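Trondmont goalkeeper coach on shootouts, sore hands and a long May

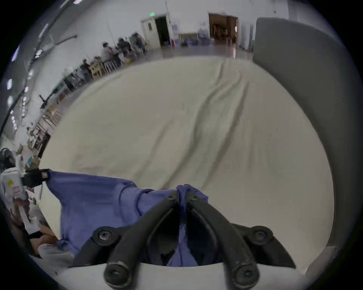
By a Dorkness Weekly sports reporter
January 25, 2014

TRONDMONT — The goalkeeper coach for the Trondmont High School girls soccer team works out of a storage room behind the gym. She has a desk in there, a space heater and a shelf of old gloves, and she agreed to talk on the condition that her name stay out of the paper. She said the attention belongs to the players.

She played four seasons in goal in college and has coached at Trondmont for seven years. The team reached the regional final last spring and lost to Funurthorpe on penalty kicks in front of a crowd of 3,683, the biggest gate either school has played for.

"I watched the tape the next morning," she said. "I wanted to get it over with. Our keeper went the right way on three of the five. She got a hand to one of them. I told her that and she didn't want to hear it, and I didn't blame her."

The loss changed how she runs practice. Until last May the keepers faced penalty kicks at the end of a session, when everyone was tired and wanted to go home. Now they see them first, after a short warmup, and the shooters have to walk in from midfield before each kick.

"The walk is slow," she said. "You stand there on the line and you wait. We never used to practice the waiting part."

Each keeper faces 50 kicks a week in the season. In the winter it drops off. The school has the indoor turf at Warrier Fieldhouse two evenings a week, and the softball team has the other half of it, so a good share of the work is footwork and catching against the wall.

Asked whether she tells her keepers to guess or to react, she took a while to answer.

"In high school, react," she said. "A lot of kids don't hit it hard enough to beat you if you're set. If you go early, you're lying on the ground watching it roll in. At the college level it's different and I'd tell them something else."

She does keep notes on opposing shooters. They are in a spiral notebook, and she said most of them aren't much use by the time a game comes, as players graduate or change their minds. She doesn't let the keepers read them on game day.

Injuries have been the other subject this winter. One of the two varsity keepers jammed a thumb in the fall and played on with it taped. The coach said she should have sat her for a week.

"She told me it was fine and I wanted it to be fine," she said. "I'd do that one over."

Both keepers are expected back for spring. A third, a freshman, came over from basketball and has never played a full game in goal. The coach said she has good hands and kicks the ball badly, and they are working on the kicking.

The Dorkness League schedule has Trondmont opening on the road. Funurthorpe comes to Trondmont in May, late enough that it could decide the top seed. The coach said the players have already looked up the date.

She would like a bigger goalkeeper budget. Gloves run up to $100 a pair, and a keeper can wear through two pairs in a season on the turf. The families pay for most of them. The shelf in the storage room is for anyone who can't.

"They don't smell great," she said. "But they've got some grip left."

She said she plans to coach at least until the freshman graduates. After that she will see. Winter practice resumes at Warrier next week, keepers at 6 p.m. and the rest of the team at 6:45.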